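About Edmont School of Cookery

Edmont is an independent cookery school for adults. We teach day courses, evening courses and a one-year certificate, and we have been doing so in the same building on Vonda Street since 1962. We do not run a restaurant and we do not sell equipment. Teaching people to cook is the whole of the business.

How we started

The school was opened by Nora Mac Suibhne, who had cooked in hospitals and boarding houses before she began giving lessons. Her first course was called Plain Cooking and ran on two evenings a week through the winter. It covered stock, bread, eggs, a roast, a stew, pastry and a steamed pudding, and students were expected to bring their own apron and knife.

Plain Cooking is still on the timetable. The stew has changed and there are more vegetables in it than there were, but the order of the lessons is much the same. Mrs Mac Suibhne thought that people who learned stock in the first week cooked better in the sixth, and the tutors who came after her have kept to that.

When she retired the school passed to her daughter, and later to the present owners, who had both taught here. Her handwritten recipe cards are kept in the office. Students on the certificate course are welcome to read them, though the oven temperatures are in Fahrenheit and some of the quantities are given only as "enough".

What we teach

Our courses fall into four groups.

Foundation courses are for people who cook very little or not at all. They last six weeks, one evening a week, and take in knife work, heat, seasoning, timing and shopping. You do not need any experience and you will not be asked to cook in front of the class.

Single-subject days run from ten until four, with lunch. Bread, fish, pastry, preserving and pulses come round every term. Others depend on the season and on who is free to teach them. The sweetcorn day is a late summer course and covers chowder, fritters, relish and cornbread. The preserving day moves from marmalade in the winter to chutney in the autumn.

Family sessions are held in the school holidays for children aged five and over with an adult. They make simple things such as flatbreads, dips and soup, and eat them at the end.

The certificate is a one-year, part-time course for people who want to cook for a living, or who already do and have never been trained. It takes in menu planning, costing, food safety and larder work as well as cooking, and includes a placement in a working kitchen.

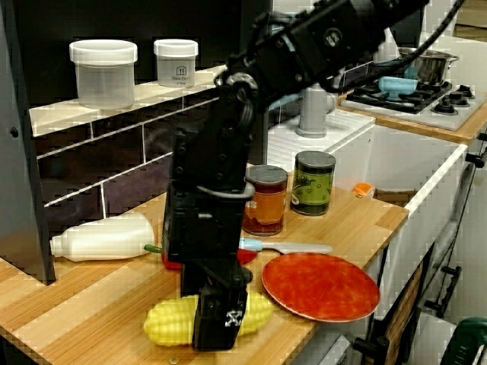

Corn on the counter.

How classes work

Everyone cooks. A tutor demonstrates a dish or a technique, usually for no more than twenty minutes, and then students go to their own stations and make it. We keep demonstrations short on purpose. Most people remember what they did with their hands far better than what they watched, and an afternoon of sitting down is tiring.

Students work alone on foundation courses and in pairs on most of the day courses. At the end of a class we eat together or pack the food to take home, depending on the time. Please bring a container with a lid that fits.

Recipes are handed out on paper. We send a copy by email as well if you ask for one, but the paper version is the one you will want beside you, and there is room down the side for notes. Ours are written with the weights in grams. We give cup measures on the baking sheets only, for students who have learned from American books.

The store cupboard

A good deal of our teaching is about what to keep in the house. The fifth week of the foundation course is given over to it, and students often tell us it was the lesson that changed how they cook from day to day.

We ask each student to write down what is in their cupboards at home before they come. Most lists have several half-used bags of rice, a jar of something bought for one recipe, and no tinned tomatoes. The tutor then goes through what each kind of store is good for, how long it keeps once opened, and which things are worth paying more for. Tinned beans usually are. Dried pasta sometimes is. Ready-ground pepper is best left in the shop.

We suggest clear containers, so that you can see when you are running low, and a label with the date of opening as well as the name. Flour should be used up before the jar is filled again. Spices go in a drawer or a closed cupboard, away from the cooker. Oil also keeps better in the dark, and a small bottle bought often is a better buy for most households than a large one.

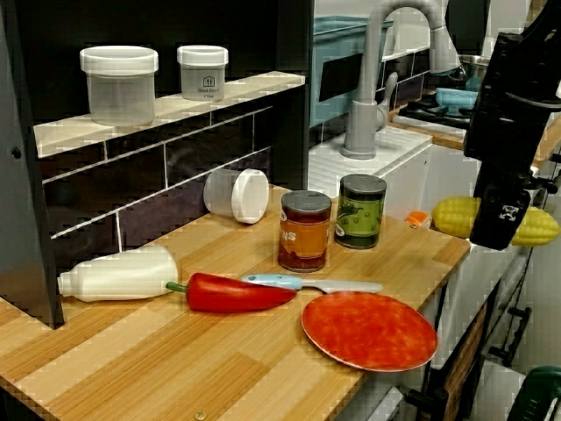
Two lidded containers on the shelf, with a third on its side below.

After that lesson students plan a week of suppers from the cupboard, adding only fresh vegetables and one or two other things. It is a harder exercise than it sounds. We go through the plans in the sixth week and everyone takes home a copy of the whole group's ideas.

Where our ingredients come from

Vegetables come from the Urkar growers' yard, which delivers to us in the mornings on teaching days. Fish is bought the day before a class, so the fish on your recipe sheet may be different from the one on the website. Flour comes from a mill in the next county. Dry goods and tins are bought from ordinary shops, mostly within walking distance, and we use the kinds that students can get for themselves. There is little use in learning a dish with a tin you will never find again.

Peelings and trimmings that cannot go into stock are composted. Food left over at the end of a day is shared out among students and staff.

Our tutors

All our tutors have worked as cooks. Most still do for part of the week. Each subject is taught by somebody who has made it their own work, so the bread tutor bakes for a shop and the preserving tutor sells at markets. New tutors assist on courses for a term before they lead one.

Classes are small and each has an assistant as well as a tutor. If you are finding something difficult, say so to either of them. There is time in every class for doing a thing twice.

What students say

We ask for comments at the end of each course and read all of them. Several of the changes made in recent years came from students, including the later start on Saturdays and the lesson on cooking for one.

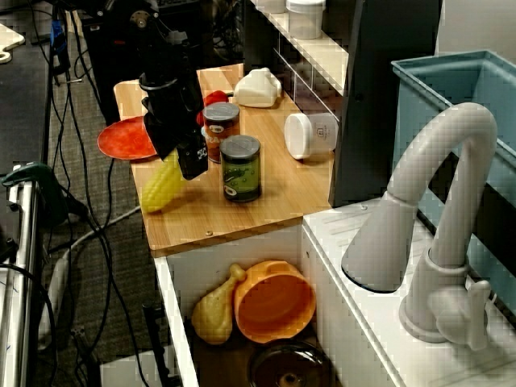

Junhao Qiu wrote that he had signed up for Foundation to learn three or four dinners, and that the week on store cupboards was the part he used most. "I shop once a week now and I throw much less away," he said. "I would have liked longer on fish." Fish has since been given a full evening on the foundation course.

Fees and bursaries

Fees are listed on each course page and include all ingredients and the use of aprons and knives. The six-week foundation course costs £300, payable in full or in 2 instalments. We offer a number of bursary places every year to people on low incomes. The form is a single page and asks for no supporting letter. Applications for the autumn term close on 14th August, and those for the summer term close in April.

If you have to cancel, tell us as early as you can and we will try to move you to another date.

Visiting us

The school is on the ground floor and there is level access from the street. One station in each kitchen has a lower worktop. Please let us know about allergies when you book, including any that seem minor. We can adapt most courses, but the bread and pastry days are not suitable for people with coeliac disease, as there is flour in the air.

The office is open on teaching days from nine. You are welcome to call in and look round before booking - ring the bell at the side door, as the front is kept locked during classes.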